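Paper cups for the hall teas – lids, saucers or neither?

Forum > Kitchen and Catering > Supplies

brackenhill
Posted Monday, 8.14 pm

I do the drinks for a monthly talk in a hired hall. We get 40 people on a good night. The hall has proper cups but we have to wash up and be out by ten, so from March I want to go over to paper. I have looked at the plain white ones from Greltach and the ones from Hanrahan, which are a bit dearer. Both come in sleeves of 50.

My questions are whether a plain single-wall cup is all right for tea, and whether to put anything under it. The tables are white and the hall charges us if they are marked.

tallow_and_twine
Posted Monday, 8.40 pm

Single wall is fine if you don't fill it to the top. Leave a finger's width. We used Greltach for two years and they were all right, but the rims went soft if people sat over one drink for a long time. Hanrahan are stiffer.

I wouldn't bother with saucers. It's one more thing to carry out and bring back.

pottingshed9
Posted Monday, 9.02 pm

I disagree about the saucers. Tea on a white table leaves a brown ring and it is a pain to get off if it sits overnight. Put something flat down and the drip goes on that. It needn't be a real saucer, a thin disc will do.

White on white does have one drawback, which is that you lose track of where things are. A white cup is easy enough to see from a chair. Anything thin and flat in the same colour nearly disappears when you are standing over the table, and people put their cup half on it and half off.

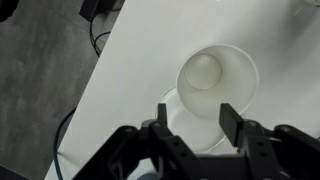 So if you are buying something to go underneath, get a colour. We have dark green card ones and they get used properly. They also get picked up at the end, whereas the white ones used to be left behind.

tallow_and_twine
Posted Monday, 9.15 pm

Or wipe the table. A damp cloth at the end of the night takes two minutes.

pottingshed9
Posted Monday, 9.21 pm

It does if you are the one with the cloth and you don't have to be out by ten.

marlpit
Posted Monday, 9.48 pm

Have you thought about Alano? They do a double-wall cup in plain white. It costs more, but you can hold it without a sleeve and there's less need for anything on the table. The smallest box is 900 though, so you need somewhere dry to keep them. Ours went in a garage and the bottom layer got damp.

brackenhill
Posted Monday, 10.05 pm

900 is far too many for us. I've only got half a cupboard.

On the coloured discs, did you make those or buy them?

pottingshed9
Posted Monday, 10.11 pm

Bought, from Proson. You could cut them out of card but the edges go furry after a few goes. Ours are slightly wider than the top of the cup, and I'd not go any smaller than that.

hobnail
Posted Monday, 10.30 pm

Use the hall's cups and ask people to wash their own. We did that and it worked for everyone except the speaker. Paper ends up in the bin and you pay for it every month.

tallow_and_twine
Posted Monday, 10.37 pm

40 people queuing for one sink is not going to be done by ten.

brackenhill
Posted Monday, 10.52 pm

There is only the one sink, and the hot tap is slow. I'll get a sleeve of the Hanrahan to try and a pack of the green discs. If the discs are a nuisance I'll go back to the cloth.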